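The fruit buyer who doesn't believe the sticker

By Yen-ting Chien
Oct 12, 2018

Hsiu-ying Lui has bought fruit for the Cheung grocery stores for most of her working life, and she would like you to stop pulling leaves out of her pineapples.

"People come in, they yank a leaf from the middle, it comes out, they look pleased," she says. "Fine. What did they learn? They learned that a leaf comes out. I've had leaves come out of fruit that tasted like wet cardboard."

I had gone to see her about a different matter. Edine, a company that makes a stick-on ripeness label, says its product can tell a shopper when a whole pineapple is at its best. The label starts pale and darkens over several days. Cheung tried it in September, and I wanted to know whether the thing worked. I came in doubtful. Lui was more doubtful than I was, and about a much longer list of things.

The label, she says, tells you how long it has been since somebody peeled the back off the label. "It's a clock. A clock is useful. I own one. But they're selling it to me as if it's had a conversation with the fruit."
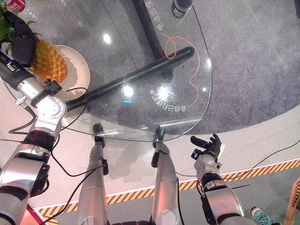

What the color tells you

Most shoppers go by color, and Lui does not think they are crazy to do so. A golden shell can mean the fruit was left on the plant longer. It can also mean other things, such as a treatment used before harvest to even out the color, or simply a variety that turns yellow early. Some pineapples are sweet while still fairly green at the shoulders.

"Yellow sells," she says. "Once everybody in the business knows that yellow sells, you should trust yellow a little less. That's true of anything."

The bigger trouble is with the word ripe. A banana picked green will sweeten in your kitchen because it has starch to turn into sugar. A pineapple has very little. After it is cut from the plant it may soften, change color and lose some of its bite, but it is not going to get much sweeter. Lui says she has explained this to customers, cashiers and one very stubborn brother-in-law, and that it never sticks.

"They tell me, I left it out for five days and it was so much better. Maybe it was. Maybe it was less sour. Maybe they'd been looking at it for five days and they wanted it to be better."

I asked about turning the fruit upside down overnight so that the sugar runs from the bottom to the top. The base of a pineapple does tend to be sweeter than the crown end, so there is at least a real problem there to solve. She let me finish the question, which I took as politeness.

"It's a fruit," she said. "It isn't a bottle of ketchup."

Had she tested it? She had, in a loose way, with fruit from one shipment, some stood on their tops and some left alone. She tasted them and so did the people on the early shift. They couldn't tell which was which. She would not call that science and neither would I, but it is more than I have seen from the people who keep passing the tip along.

The numbers in the brochure

Edine's sales brochure says its label was tested on 1,957 pineapples. Lui brought a copy to our meeting with that number circled in pen and a question mark next to it.

"Tested how? By who? They cut open every one? If they cut open every one, where's the chart? I asked for the chart. They sent me the brochure again."

I asked Edine for the chart too. A spokesperson replied that the full results were "commercially sensitive" and offered me a box of labels. I did not take the box.

The Cheung trial was smaller and a lot plainer. Lui had labels put on 421 pineapples over the month. Staff cut and tasted 30 of them, chosen from the ones the label had marked as perfect, and wrote down what they thought. I have seen the sheets. They are mostly one-word answers: good, good, sour, OK, good, mushy, bland. One says "hungry." Nobody tasted fruit the label had marked as not ready, so there was nothing to compare against, and Lui brings this up before I can.

"I know. It's a bad test. We did it between deliveries. But I never printed it on shiny paper and asked you for money."

She doesn't think the people at Edine are crooks. Her guess is that the label came first, perhaps for some other kind of food, and the search for something to put it on came after. Pears would make more sense to her. So would avocados, where a day either way really does matter and where she throws out more than she likes to say. 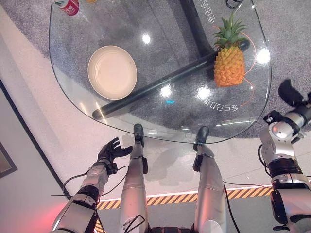

Fonitz Shopper Desk

What does she do, then, when she wants a good one for her own table? I expected a secret. It was a bit of a letdown.

She picks it up. If it's heavy for its size she keeps going. She smells the bottom. A sweet smell is good, no smell is a maybe, and anything like vinegar or beer goes back. She presses the sides for soft spots and looks for mold at the cut stem. Then she buys it, takes it home and eats it that day or the next.

"And sometimes it's bad," she says. "I've been doing this forever and sometimes I get a bad one. If somebody says they never get a bad one, I'd like to know what they're selling."

I tried her method at three stores the following weekend. Two were very good and one was dull, and that one had smelled the best. Three pineapples prove nothing either way. I mention it only because I would have been tempted to leave out the dull one if I'd been writing a brochure.

Paying more for a story

We got onto price, which is where Lui warms up. Trirnico, one of the suppliers she deals with, now offers what it calls a reserve grade, at a higher price, in a box with a booklet about the farm. She has opened the boxes. The fruit is fine, she says, and well packed, with fewer bruises than the regular grade. She thinks the packing is worth paying a little for. The booklet she could do without.

"It says each one is picked at the perfect moment. Who's deciding that? There's a truck coming. They're picked at the moment the truck is coming."

Trirnico told me that its pickers are "trained to judge readiness by eye," and that reserve fruit is checked again at the packing shed. It did not say how many are turned away at that check, though I asked twice.

Lui ordered 200 of the reserve grade anyway. Customers bought them. A few came back to say it was the best pineapple they'd ever had, and she has no reason to think they were lying. She also remembers a week when a crate of the regular grade got shelved under the reserve sign by mistake, and somebody came back to say the same thing about that.

She has not renewed the Edine labels. The leftover roll is in a drawer in her office, and she says the company still calls. I asked if anything could change her mind.

"The chart," she said. "Show me the chart. And the bad ones, too. I want to see the bad ones."

Recent items

Does a cold shelf ruin tomatoes? We asked two growers
Best-by dates and who gets to pick them
The melon thump, and other things we do in public
Letters: you still believe in the avocado pit

Contact the Shopper Desk | © 2018 Fonitz | Back to top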